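Frost dates and what an average hides
Speaker notes, growers' evening, 11 February 2020
Birutė Luik

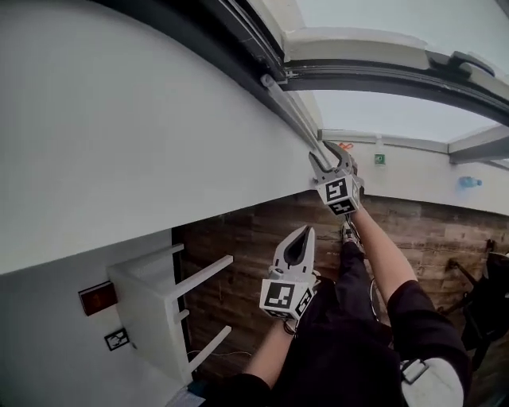 Start with the question from last year: when is the last frost? People want one date. The date printed in the planting guide is a median, so in half of the years on record there was a frost after it.

Slide 2. Dot plot of last spring frosts at the Juhl station. Let them look at it for a moment. Point to the cluster in the middle of April, then to the late dots on the right. Those are the years people remember.

Slide 3. Median and spread. The median has moved earlier. The late dots have not moved nearly as much. Say this twice. A warmer spring on average does not rule out one cold, clear night.

Slide 4. Why plants get caught. Buds open in response to warmth over several weeks. If March is mild, they open early and the same frost does more damage. Use Esperanza Hutchins's orchard: 3,000 trees, in bloom 11 days ahead of her usual date, then one night below freezing. Ask her first if she wants to tell it herself.

Slide 5. Station height. The thermometer is 2 meters above the ground. On a still night the grass can be several degrees colder. A low of 36 F at the station can mean frost on the lettuce.

Slide 6. Low spots. Cold air drains downhill and pools. Bjarke has the map of the Kideck valley on his laptop if mine won't open.

Skip slide 7 if we are past the half hour.

Questions likely: Are the long-range forecasts any good? Not for a single night. Use the three-day forecast and keep the row covers handy.

Sign-up sheet for the thermometer loan is by the door. Return them to Aleksandra.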